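From: Ute Janssen
To: Murkico build list
Date: 20 May 2025
Subject: Re: pads slipping on smooth things

On the earlier message:
> Has anyone got the printed pads to hold something flat and
> smooth? Mine are fine on cups but slide on anything with
> straight sides. I'm also losing the marker whenever the
> tool tilts. Using the Kandska servo mount, stock springs.

I had the same trouble with the stock springs. I went up one size and re-glued the rubber with the grain running across the finger. Cure it overnight before you load it.

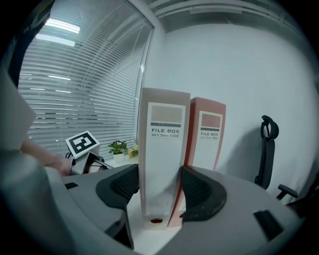
The pad shape matters more than the spring, I think. Mine curve inward, and I sanded the inside face until it met the work along a longer line. For testing I settled on office file boxes, the A4-S 55mm kind. They are tall and narrow, so a pad that sits crooked shows up right away. Squeeze one from both sides, low down, and look at how the spine sits between the pads.

On the marker: I print mine on white card and fix it to a flat plate on top of the tool. Leave a white border around the pattern. My log for May has 2,106 frames and 274 with no marker found, nearly all at steep tilt.

I can send the pad file if you want it. It has 2 mm holes, so drill them out if your screws are bigger.

Ute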